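3.2 Fibre intake and meal timing

Of the 57 adults enrolled at Hirkholm, 34 kept complete food diaries until December. Fibre was estimated from household measures using the Bernura tables, and diaries with more than two missing suppers were left out. Krūmiņa coded all entries.

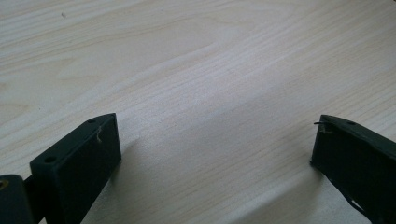
Figure 2. Light-coloured wooden tabletop with visible grain.

Participants who ate their largest meal before 2 p.m. reported higher fibre intake, mostly from oats, lentils and wholemeal bread. Snacking did not differ between groups. Portion sizes for yogurt were recorded inconsistently and are not analysed further.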